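An Afternoon at the Lestgate Open Day

I have been meaning to write this up since I got home, and my tea has gone cold twice while I tried to find the right place to start, so I'll just start with the bus. 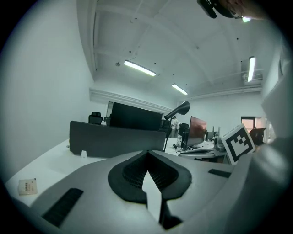
The number 42 drops you at the bottom of Sutter Hill, and from there it's a good climb past the old mill (1862 over the door, if you like that sort of thing, and I do). By the time I found the Lestgate entrance I was pink in the face and very glad of the lemonade they had put out. Open days are a weakness of mine. I've done the water plant, the bakery and the bell foundry over in Pultinberg, but I had never been to a robotics place before and I'll admit I expected something more like a car factory. Mostly it's desks! Desks and monitors and office chairs, and people who look up and smile and go back to their typing.

Our group was shown around by Kátia Meireles, who has one of those voices that makes you want to take notes. The project they were showing off is called Gillar, and the idea is that a person holds a gripper in their own hand, with a camera on it, and does ordinary jobs with it at an ordinary desk. Later on the recordings are used to teach a robot arm to do the same jobs. I had pictured someone writing out instructions line by line, so this was news to me. A gentleman behind me asked if that meant the robot was copying, and Kátia said yes, more or less, the way you'd learn to fold pastry by standing next to your grandmother.

They have a black and white square marker on the gripper too, a bit like the codes you scan for a menu. Wagner Vasconcelos explained that the software uses them to work out where the parts are. I nodded a great deal. I understood perhaps half, but he was so patient about it that I went back and asked again, and got up to two thirds.

Then we were allowed to try it! I was given 3 turns, same as everyone, and the job was to pick up a small packet from the desk and set it down again farther along. Well. You would not believe how hard it is to do with a gripper what your fingers do without asking you. On my first go I pushed the packet along like a snowplow. On my second I got hold of it and was so pleased that I let go. The third was respectable, and Kátia told me they keep the clumsy ones as well, which I chose to take as a kindness.

The talk at the end ran long and I missed most of the questions because I wanted the early bus. They're hoping to do another one in December, and I've already told my sister she's coming with me, hill or no hill.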